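Spent most of the afternoon in Prys Bellis's bathroom with the Windunska build. Some notes, for those of you who keep asking if I've come round to it. I haven't, but there was more to look at than I expected.

For anyone new: Windunska is Prys's home robot project. Two arms, bought-in grippers, his own software on top. The claim is that it'll do the fiddly jobs in a small bathroom, starting with the toilet. Hoses, lids, buttons, wiping down.

My problem with it has always been the same one. A bathroom is a tiny room full of hard shiny things, and a human with a cloth is already very good at it.

Prys's answer is that his mum can't get down to floor level any more. Fair. I'd still want to know why the first thing it learned was picking up a hose.

The software side is a planner he calls Clendari and a grip routine called Gape. Gape decides how wide to open the fingers and how hard to close them. It is 1372 lines long, and I've read it, and a good chunk is comments saying "fix this".

The hose task then. Get the fingers on the white hose that comes down behind the toilet, right at the tip, and hold it without squashing it. Seat up so the wrist camera has a chance. 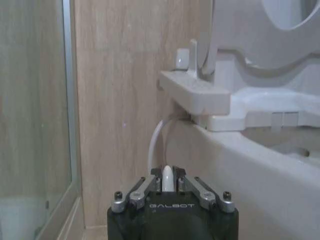
What bothers me about soft things is that you can't plan them the way you plan a box. Push a hose at one end and the middle goes somewhere you didn't ask for. Clendari treats it as a short stiff rod at the point of contact and hopes the rest behaves. Prys admits this. He says it's good enough for the last few centimetres, and he might be right, but "good enough for the last few centimetres" is also how I once put a drill through a shelf.

I asked for the success rate. He said 80 per cent. I asked over how many tries and got a shrug and an offer of tea. So I'm treating that as no number at all until there's a log.

To be fair to him, he's started a log. It's a spreadsheet. There's a column called "went fine ish".

Someone's asking about cost in the replies. I don't know what he's paid and I'm not guessing. I do know what his evenings look like since June, and I'd count those too.

Also being asked why not do all this at Funo, where there's a bench and decent light and people to hold things. He did, at first. There was a toilet pan bolted to a pallet in the corner of the workshop with clear space on every side. Everything worked on the pallet!

That's my main gripe with home robot demos in general. The test rig is always kinder than the room. You get used to coming in from any angle, then you meet a real wall.

Setting up took 90 minutes. I could clean that bathroom several times over in 90 minutes and I am not a quick cleaner. He says it'll come down once the arms know where the room is. It may well. I'd like to see it come down first.

Next on his list is working around the whole toilet with both arms at once, one each side.

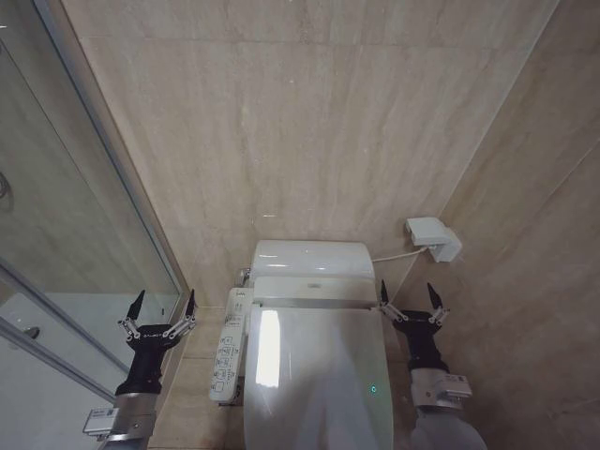
Two arms sounds like twice the help, but mostly it's twice the chances to hit something. Each one has to keep clear of the other as well as the room, and Clendari only started checking for that recently. Look at what the left one has to live with: shower glass on one side, that long panel of little buttons on the other, and the water valve behind. The right one has an easier wall but there's a thin power cord coming down across it to the toilet. I wouldn't want a stray fingertip near either the valve or the cord, and I said so.

Prys has drawn no-go boxes around both in the software. Good. I asked what happens if someone nudges the cord and he went quiet, then wrote it down. Credit for writing it down.

The shiny lid is another one. Depth cameras and glossy white plastic don't get on, and glass is worse. He's typed the position of the shower door in by hand, which works until someone opens it.

What would change my mind: six runs in a row, hands off, with the spreadsheet filled in properly and the "ish" column deleted. I've told him that.

He's aiming for the end of the month. I'll be there with a towel.

(Yes, I did drink the tea.)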